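We use cookies to keep this site working and to count visits. By continuing you accept our cookie policy. OK | Settings

Spent the last few evenings moving my home server from Lenex 4 to the new Lenex release. Short thread on what changed with packages, for anyone putting it off.

The big one: the old package tool is gone. You now get Plamham, which handles system packages and desktop apps in one place. The commands are close to the old ones but the flags are different, so check your scripts.

Before you start, make a list of what you have installed. Mine came to 219 packages. I would have guessed 100. A lot of it was stuff I tried once and forgot.

The upgrade itself took 50 minutes on my connection. It stopped once to ask about a config file I had edited. Keep your own version if you don't remember why you changed it, then compare the two later.

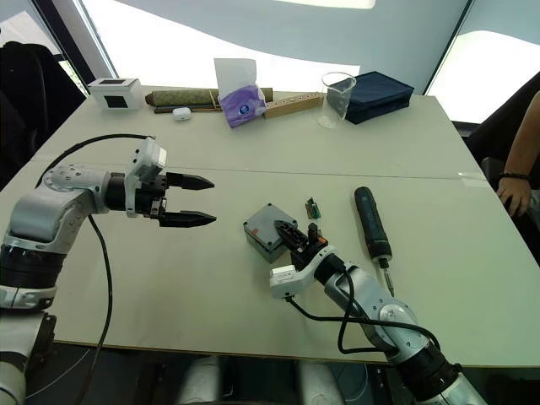
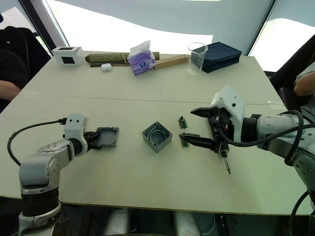
Plamham keeps old versions of every package by default, and on a small disk that adds up fast. You can set a limit in the main config file. Mine is a 20 GB system partition in a little box under the desk, and I was ready to open it up and put in a bigger drive. That means taking off a flat lid with screw holes at the corners, like the grey one in the second picture, and I always lose a screw. Setting the limit to two old versions freed enough space, so the lid stays on for now.

Third-party sources are switched off after the upgrade. You have to turn them back on one at a time. The Jurklow mirror worked right away. The Stöcker one gave me a key error until I removed it and added it again with the new key from their download page.

If you use the desktop version, the app store window is now just a front end for Plamham. Search is faster. Reviews are gone, and I miss them a little – they were often the only way to find out that an app had been dropped.

One thing that still doesn't work for me: automatic updates overnight. The timer runs, the log says it finished, and nothing gets installed. There is an open bug for it and a fix is planned for August. Until then I run the update by hand after breakfast.

Somebody asked about going back. You can, but only if you took a snapshot first. Plamham won't downgrade the base system by itself. I took one to an external drive and haven't needed it.

I'll add to this thread when the timer fix is out.

2019-07-28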